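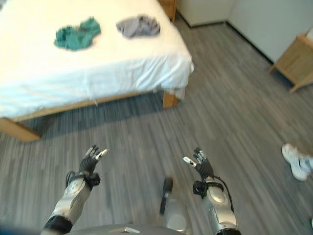

Are you sure it is worth to travel so far only to look at beds, a reader wrote under my last report, when all of them have four legs and a mattress and the shop in the city will show you the same ones? I have thought about this question more than the reader perhaps expected. My answer is yes, but I must add that I like beds, and that I have slept badly for a long time in one that makes noise.

So I went to the open day at Broleo in Illby. They make bed frames and small bedroom furniture from light wood, and two times in a year they open the workshop and the house beside it, where the rooms are furnished with their own things. The notice said that visitors may touch everything. It also said to wear closed shoes, and this was a good advice for the workshop part.

The journey first. From Kosport there is a bus, number 323, and it stops at the end of the road to the workshop. The stop has no roof. I walked about 900 meters from there, along a road without a sidewalk, and I would ask the organizers to put a sign at the second corner, where I went wrong and came to a farm. With a car it is easier, but the parking was full when I arrived, and people had begun to park on the grass.

The entrance cost 6 dollars, coffee included. You receive a paper with a plan of the building, and you can start where you want. Most people started with the coffee. I started with the workshop, and so for some time I had it almost for myself.

The planks come in at the back and lie in stacks with thin sticks between them, so that the air can go through. I had not understood before how long the wood has to wait. The employee who led us said that a plank which is hurried will take revenge later, usually in winter, when the heating is on and the side rail begins to open at the joint. I asked if this was the reason for the noise in my bed at home. The employee was polite and said it could also be the screws.

After the stacks you see the cutting, then the sanding, then a room with a strong smell of oil where we were allowed to look only from the door. The sanding was for me the most interesting. They had put out two pieces of rail, one finished and one not, and we should close our eyes and feel with the hand which was which. It sounds very easy. It was not so easy as I thought, and I was wrong the first time. The difference is mostly at the edges, where the unfinished piece is a little sharp, and this edge is exactly what your leg meets when you get up in the dark.

Then there was a table with joints. One joint was open, so you could see how the hook goes into the metal plate inside the leg, and you could put it together and take it apart again. Children did this again and again, and I had to wait some minutes for my turn. The employee recommended to tighten the screws again some weeks after the bed is built. I did not know this and I have written it down.

The house is on the other side of the yard. I had expected something like a showroom, with cushions in a pyramid and a price on everything, but the rooms are more like rooms where someone lives. In one bedroom a white sheet lay in folds over the mattress and hung down over the side rail, and on it were a green cloth and a gray one, both crumpled. My own bed looks like this on most mornings, and I found it more useful than a perfect one. With the sheet hanging like that you see how much of the wood remains in view on an ordinary day: the long rail below, the legs, and the tall post at the head, in a honey color.

I looked at this room for a long time, also for the other things in it. The floor is laminate in gray, with light and dark streaks like wood, and against the wall is a small nightstand in light wood with short tapered legs. I was always a bit afraid of gray floors and thought they would make a bedroom sad. Beside the light wood it is calm, and I have changed my opinion, at least for a bedroom. For a kitchen I am not sure.

A small criticism concerns the space under the bed. There is a gap below the frame, but it is narrow, and I keep my winter blankets in flat boxes under the bed. I asked for the height and was told that the model Kim can be ordered with longer legs. The price list shows this as an extra. In my opinion it should be a free choice, when you order a new bed anyway.

The part about textiles was in the next room and was shorter. It was explained how big a sheet should be so that it can be tucked under a thick mattress, and we were told to measure the height of the mattress together with any topper, not only the width and the length. Many visitors took a photo of the table with the sizes. I did also, but mine is not sharp, so I cannot repeat the sizes here. If someone has a better one, please write to me.

There was also a tryout room, where you may lie down on different slats with the same mattress. You take off your shoes and a person gives you a clean paper for the pillow. I felt a clear difference between the soft and the firm slats when I lay on the side, and no difference when I lay on the back. It is strange to lie there while strangers wait at the door. After the second try I stopped.

I bought nothing on this day. I took the price list, a small bottle of oil for the nightstand that I already have, and a sample of the wood, a flat piece with rounded corners that now lies on my desk. The sample is free, but you must ask for it at the desk near the exit.

Practical matters, for those who consider to go. The workshop floor is level and a wheelchair can pass, but the house has a stair and no elevator, so the upper rooms are not possible for everyone. There is one toilet and it is in the yard. Soup was sold at noon and was finished early. The last bus back to Kosport leaves before the house closes, so look at the timetable before you lie down on the slats. The next open day is planned for January, and the exact day will be on the notice board at the gate.

Written 2/10/20, after I tightened all the screws of my bed. The noise is less, but it is still there on the left side.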